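Clearing a pine top that has turned into a second kitchen

Quick one this month, written standing up with a cuppa. Somebody asked what to do when a chest of drawers or side table ends up as overflow for the kitchen. Ours did. Took me 15 minutes start to finish, and that's with stopping to sniff the spices.

Start with the spices. Everything out of the rack, lids off, nose in. If it smells of dust, out it goes. Ground stuff dies first, whole seeds last ages. Don't stand the rack next to the hob or in full sun. Mine lives at the back of the table, away from both, and it spins so I can reach the lot without knocking anyhting over.
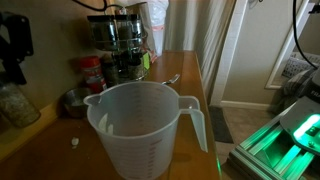
Labels next. Masking tape on the bottom of the jar, month opened, done. Not on the lid, lids get swapped. Oats and other dry stuff in tall glass jars so you can see when you're running low. Rinse the jar between refills, never top up old with new.

Bare wood and varnish

Clear one end at a time and shunt things along as you go. Damp cloth, wrung out properly, then a dry one straight after. Go with the grain. No spray polish where food gets put down. I use the Zenerel wood soap, 2 capfuls to a bucket, but any mild soap will do.

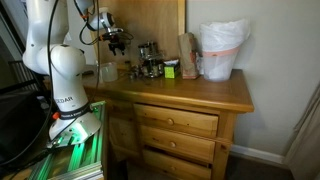 Knobs too! Everyone wipes the top and forgets the knobs, and they're the greasiest bit. An old toothbrush round the base. If one's loose, tighten the screw from inside the drawer while you're there.

Sticky drawers: rub a candle stub along the runners. Bit of soap works as well. If it still sticks take the drawer right out and look behind, there's usually a tea towel or a takeaway menu down there.

Crumbs and strays

Crumbs off the top before you sweep, obviously. I've done it the other way round more times than I'd like. Cutlery that's wandered goes back in the kitchen, in one trip, with the jug. Check the tiles by the mat as well, small bits always end up there and they hurt in socks.

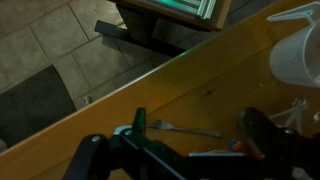 Fork and jug still waiting for their trip back to the kitchen.

Cloudy plastic jug? Bicarb and a splash of warm water made into a paste, soft cloth, rinse well. Go gently over the measuring marks or you'll rub them off. Leave the scourer out of it altogether.

Coffee bits

1. Stovetop pot: take it apart every time. Basket, ring, the lot. Hot water only, no washing up liquid, though I know people argue about that. Leave the parts out to dry seperately or it goes musty.

2. Bag of beans or ground: roll the top down tight, peg on it. Dark cupboard if you've got one.

3. Bin within reach while you sort. Fresh liner, band round the top so it doesn't slide in when you chuck something heavy at it. 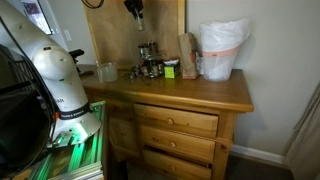 4. Drawers last. One at a time, bottom one first so you're not leaning over an open one. Tip out, wipe, put back only what you used since August.

5. Leave a bit of clear wood at one end. For post, keys, whatever. It'll fill up anyway but at least it fills up in one place.

More on drawer liners next time, if I find the scissors.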